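Sourdough at Hollis: Frequently Asked Questions

I've never baked bread before. Can I join?
Please do! Half the people in the Hollis beginners' group had never touched yeast before January. We start with a plain white loaf and go from there.

What do I need at home?
Flour, salt, water, a jar for your starter and a bowl big enough for the dough to double. A Dutch oven is lovely to have, but a baking stone with a tray of hot water underneath gives you a great crust too.
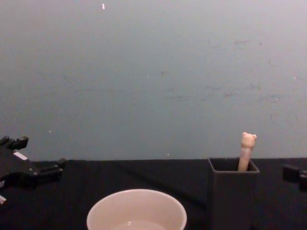

Ignacio Escobar wrote in to say that he uses an old soup pot with a lid, and his loaves rise higher than they ever did on the stone. Good tip, Ignacio! Just check that the handles are oven safe.

How do I keep a starter alive?
Feed it equal weights of flour and water once a day if it lives on the counter, once a week if it's in the fridge. Rye flour wakes up a sleepy one like nothing else (it smells amazing, too).

My dough is soup. What went wrong?
Probably too much water for your flour. Start with 600 grams of flour and hold back a splash of the water until you see how it feels. Wet your hands, fold the dough over itself, let it rest and fold it again.
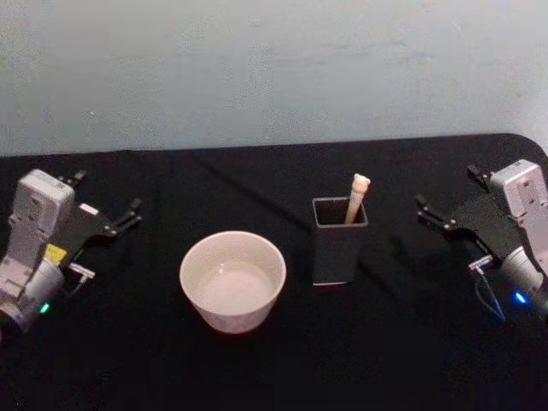

Four or five rounds of folding will usually pull it together, and if it still spreads, bake it in a loaf pan and call it sandwich bread. It'll taste wonderful.

Can I get some of your starter?
Yes! Ask Patricio Herrero at any session and bring a clean jar.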